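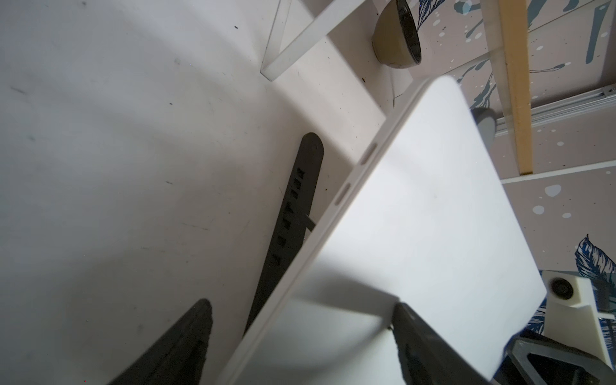
**flutby_hall:** What's the best way to clean small dark specks and smudges off a white tabletop without making the scratches worse?

**tamayo_desk:** Warm water with a drop of dish soap on a soft cloth, then a second cloth with plain water, then dry it. Do that twice before you try anything stronger. Most of the marks people call stains are only dirt sitting in the scratches.

**flutby_hall:** Thanks. Mine is six years old and gets used for everything. Tablet, watch, keys, a bowl for odds and ends. The specks are all over and they don't move with a dry cloth.

**pokthorpe6:** Melamine sponge. I did my whole desk with one and it came up like new.

**tamayo_desk:** I'd hold off on the sponge. It's a very fine abrasive. It takes the mark off and some of the finish with it, and the dull patch that's left picks up dirt faster than before.

**pokthorpe6:** Used one every January for years. No dull patches. If you press lightly it's fine.

**istgate_433:** Depends on the top. On a matte one you probably won't see it. On gloss you will. I ruined a gloss shelf that way, one spot the size of a coin – you only notice it when the lamp is on.

**flutby_hall:** It's somewhere between the two. Satin, I guess. Would baking soda be any better?

**istgate_433:** Same problem, it's gritty. For ink or black rubber scuffs I use rubbing alcohol on a cotton pad. Try it underneath first and leave it overnight.

**pokthorpe6:** Alcohol can cloud some paints. I'd trust the sponge over that.

**tamayo_desk:** On a painted top, agreed, skip the alcohol. Do you know if yours is painted, flutby?

**flutby_hall:** No idea. It came with the apartment. The underside is the same white as the top.

**tamayo_desk:** Then soap and water, and an old soft toothbrush for the scratches. Brush along them, not across. Keep water away from the edges if there's a seam.

**489miles:** Also look at what sits on it. Black rubber watch straps and rubber feet can leave marks on white if they stay in one place for months. I put a felt mat down for that stuff and haven't had a new mark in almost 12 months.

**flutby_hall:** Did the soap and the toothbrush at lunch. The smudges are gone and so are most of the specks. The scratches are still there but they look paler. Leaving the sponge in the cupboard for now. What size mat did you get?

**489miles:** Big enough for a tablet with the watch next to it. I cut it down from a longer roll with kitchen scissors.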